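Is a $70 stain remover worth it on white cotton?
Posted by Mathur

The Clateo kit claims 2 soaks lift anything. I doubt it. Has it worked for anyone?

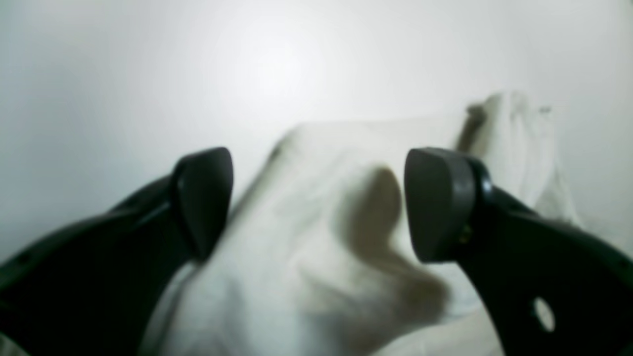 Khôi Phan
Enzyme soaks work on food and sweat, if you give them time. Rust is another matter. Cloth left crumpled like that white piece soaks unevenly, so spread it out first.
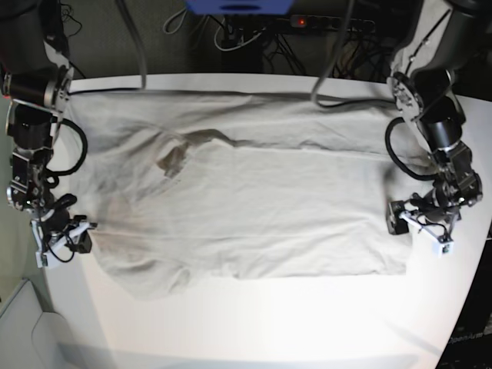 And skip the dryer until the mark is gone – heat sets it.
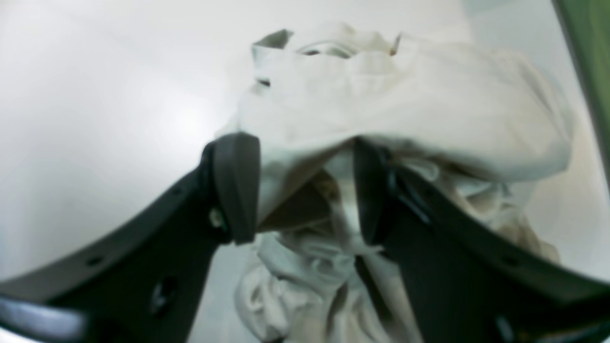 Belier
215 glowing reviews, all the same tone. Buy plain oxygen bleach. 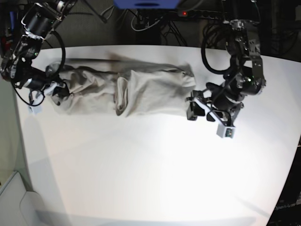
Ravel Laundry & Fabric Care Team

Check the care label before using either one. Wool and silk shouldn't go in oxygen bleach.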